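Search this site Search
Reading time: 4 min

Winter Storage for Members' Motorcycles: What Changes in October

Dear members and friends of the Novau riding club,

Many of you have asked me already in the summer if we will keep the bikes again in the old hall at Hunholm. The answer is yes. The contract with the owner is signed for one more winter, and Margus Ramanauskas has received the keys. We have 52 places this time. Last winter we had fewer, but the back room was used then for the furniture of the owner, and now it is free for us.

The places are given first to members who stored with us last year. They must confirm before the end of September by writing to Piret Kairys. If you do not confirm, your place goes to the waiting list, also if you are a member since many years. I am sorry to be strict in this point, but last year we were holding seven places for people who sold their bikes in spring and did not tell us.

The price is 63 for the whole winter, paid at once. It is the same for a small scooter and for a big touring machine. We discussed this for a long time at the summer meeting, and Sigita Ķēniņš made a proposal to measure each bike and to calculate by the length. It was a fair idea, but the majority wanted to have it simple. Sidecars pay for two places.

How to prepare your bike

Please bring the bike clean and dry. Salt and old mud are bad for the metal when they stay for five months, and they also make the floor dirty for the neighbor. Fill the tank almost to the top and add a fuel stabilizer, then ride for a few miles, so that the treated fuel comes also into the carburetor or the injectors. Change the oil before storage and not after it. Used oil contains acids, and the bearings do not like them.

Batteries must be taken home this year. I know that some of you prefer to leave the charger connected, but the hall has only two electrical circuits and the insurance company does not accept chargers working at night without a person. A battery in a cool cellar, charged once in a month, will be in good condition in March. Write your name on it anyway, I have seen two identical batteries in one cellar.

Tires should have a little more pressure than for riding. If you have a center stand, use it. Those who have only a side stand can put a small piece of board under it. Covers are allowed if they are made from a fabric that can breathe. Plastic sheets keep the moisture inside, and last year one beautiful chrome exhaust from the Rolland group had rust on all its lower side when we opened the hall.

Delivery of the bikes is in the first half of October, from 18:00 until 20:00 in the evening. Vaida Bite will stand at the gate with the list. Please come from the river side, as the upper road is closed for the work on the bridge. We put the bikes in rows, and the ones that go out first in spring should be near the door. Tell Vaida your plan for March when you arrive, and she will find the right row.

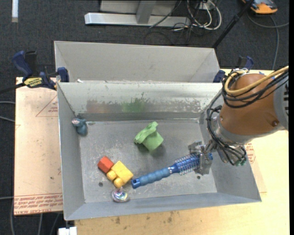

The spare parts exchange will continue through the winter in the small room beside the hall. You can leave there levers, mirrors, cables, filters in the closed box, and everything else that another member could need. Tie a paper label on each piece with the model and the year. Small screws and nuts should be in a bag, also when you leave them in a metal bin: one with two round holes in the floor is a good place to lose them. Leaking parts and old brake fluid are not accepted.

Montserrat Esquivel has offered to give an evening about valve adjustment, for singles and for twins. She needs to know how many people want to come, and which engines they have. Bring your own feeler gauges if you possess them. There will be coffee and something to eat, and we start at 19:00.

One more thing for the riders who joined the Skideck tour in August. Two pairs of gloves and one rain jacket, size large, are still by Piret. She will bring them to the hall on the evenings of delivery. If they are not taken by then, they go into the parts exchange with a label.

Questions about the storage go to Margus, questions about payment go to Piret. Please put your license plate number in the message.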